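ok packing the bag for Burkwood tonight, not at 5 in the morning like last time

striped tablecloth = staging area. everything goes on the table first, then in the bag. thats the rule

last trip I bought tissues at the station twice. TWICE. we have a whole drawer of them

also the big pack never fits the side pocket so small packets only now. one in the coat, one in the bag, one for whoever sits next to me sneezing

January trains are all sneezing, I swear - 49 minutes of it before you even get to Dredmont

still cant find my good gloves. checked both coats adn the hall basket

green packet's going in, the tea one with the leaves on it
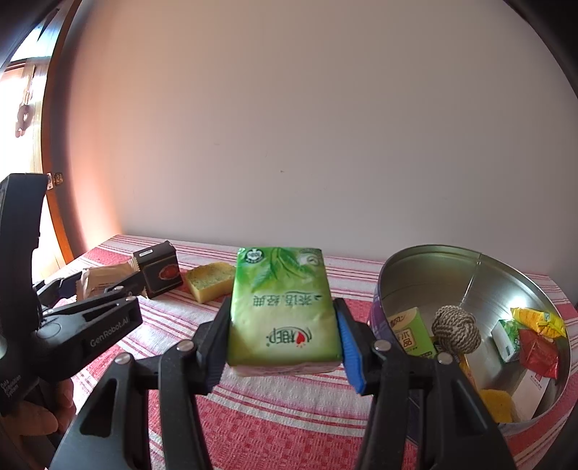
Kekeli Ankrah: put them in last or they end up under your shoes, mine always do

ok yes. shoes first. starting over

charger!! forgot the charger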